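Club homework, week 7: the cloth wins again
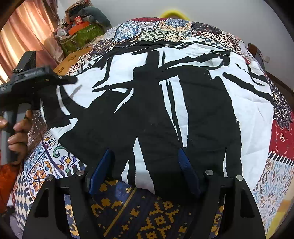
A gripper, a second device, one black-and-white cloth, and the quilt doing its best to distract everybody.

So our robotics club gave us homework this summer, and mine is laundry. Kind of! Every member picked a household job, and the plan is to collect enough hand-held demos by October that we can train a pair of arms to do it at the Brillholm meet. Other people chose sensible things like stacking cups. I chose folding cloth, on a bed, with a pattern that makes your eyes go funny.

I've been doing sets of 12 folds at a time, then a break, because my thumbs complain. One gripper in each hand, pinch the near edge, lift, bring it over, let go. Sounds easy, right? The first evening I kept grabbing the quilt along with the cloth and dragging the whole bed toward me. The blue pads are really grippy (great for cloth, not so great when there's more cloth under the cloth), so I've learned to come in low and flat and squeeze slowly.

The black parts of the print are harder than the white parts. The fingers are black too, and when I play a run back on the laptop I sometimes lose track of where the finger stops and the fabric starts. If I'm struggling to see it, I figure the model is going to have a rough time. Someone at club said to swap in a plain towel. I said no way — I want the hard version in there as well, and the towel can have its turn next week.

We have two teams this year, Cirau and Zesa, named after nothing as far as I can tell. I'm on Cirau. Zesa is ahead of us on number of runs and they are very cheerful about it. Our shared folder hit 2077 clips on 11th August, and more than 5 of those are me dropping a corner and saying a word I had to go back and mute, oops.

Things I still need to sort out before the next meetup at the Deschamps building: which corner to start from every time (I keep switching), how flat the cloth should be at the start, and whether a half fold counts as a finished run. I vote yes on that last one, but I have a lot of half folds, so I would say that.

Okay, back to it. One more set tonight and then I'd like my bed back!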